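Helholm War Memorial Register
Frequently Asked Questions
Last revised Mar 10, 2023

What is the Register?

The Helholm War Memorial Register is a record of the men and women named on the memorials of Helholm and the surrounding parishes. It covers those who died in military service, in the merchant marine, or as nurses and civilian workers attached to the armed forces. The Register holds 1,728 entries drawn from 26 memorials. These include stone crosses, church tablets, school boards, and two rolls of honor kept on paper.

Who maintains it?

The Register is maintained by the Kesent Trust for Local Records. Elsa Saarinen is the editor and decides on all changes to published entries. Research inquiries are handled by Santeri Savolainen.

How do I search for a relative?

Enter the surname in the search box on the main page. Leave the first name blank for your first attempt. Many memorials give initials only, and the initials are sometimes wrong. If the surname has more than one common spelling, try each of them. Searches by regiment or ship are also available, but these fields have been completed for only part of the Register.
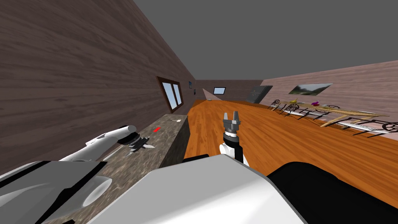

Married women are listed under the name that appears on the memorial. Where a maiden name is known, it is given in the notes and can be found with the full-text search.

My relative served and survived. Will he be listed?

In most cases, no. The Register follows the memorials, and few of them name those who came home. The exceptions are the Sunow school board and the roll of honor from the Helholm engine works, both of which record everyone who served. Survivors on those two lists are marked with the letter S.

Why does a rank or date differ from the one in my family papers?

The inscription on the memorial is always copied as it stands, including errors. A second line gives the details found in official records. When the two disagree, both are kept. A man may have held an acting rank at the time of his death that was never confirmed, and a date of death may be the day on which he was reported missing. If you hold a letter, a telegram, or a discharge paper that supports a different reading, please send us a copy.

Why is the same man named on more than one memorial?

Families could put a name forward in any parish with which they had a connection. A man might be named where he was born, where he worked, and where his parents were living after the war. Each person has one entry in the Register, with every memorial listed beneath it.

Can you supply copies of service records?

No. The Trust does not hold original service records. Each entry gives the reference numbers known to us, and you may use these to order copies from the archive concerned. We cannot place orders on behalf of readers.

How do I submit a correction?

Write to the editor, giving the entry number, the correction, and your source. Corrections without a source will be kept on file but will not be published. Additions to the biographical notes should be no longer than 2,000 characters. The editor may shorten them. Corrections received before the end of May will be included in the summer revision.

May I send photographs or medals?

Please send scanned copies of photographs only. The Trust cannot accept medals, badges, uniforms, or other objects, and it does not give valuations. Readers who wish to place objects in a public collection should write to Serena Santoro, who can provide a list of regimental and local museums. 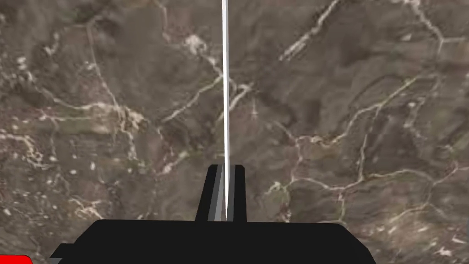 May I reproduce material from the Register?

The text of an entry may be quoted in family histories and school work without charge, provided that the Register is named as the source. Photographs remain the property of those who lent them. Requests to use a photograph are passed to the owner, and a reply may take several weeks. For books and other commercial uses, please apply in writing to Paavo Vuorinen.

Who should be told about a damaged memorial?

Damage should first be reported to the owner of the memorial, usually the parish or the town. The Trust has no authority to clean or repair any memorial. We would be grateful for a copy of your report so that the condition notes can be updated. Please do not attempt to clean lettering or repaint it yourself.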